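## How a Robot Practices in a Pretend House

Before a robot is sent into a real home, it can practice in a simulator. A simulator is a computer program that draws rooms and furniture and works out what happens when something moves.

At the Omport Laboratory, Ajith Rao and his team wanted to answer one question: does a robot learn better in one pretend room or in many? They trained two copies of the same program, called Jedance. The first copy practiced in a single room. The second practiced in 13 different rooms. Each copy made 2,510 practice trips.

Both copies were then tested in 8 rooms that neither had used before. The copy trained in many rooms bumped into furniture less often. The team thinks it had learned what a sofa is like in general, while the other copy had mostly learned where one sofa stood.

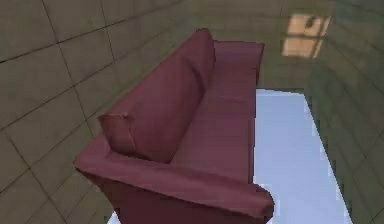 *A computer-drawn sofa with a small pillow in the corner, viewed from high up.*

Simulated rooms are simpler than real ones. Colors may look flat, and some edges look like tiny stair steps. For this reason, the team will next test Jedance in a real room at the Pandwood Children's Science Center.

**Word to know**

*Simulate:* to copy how something works, often by using a computer.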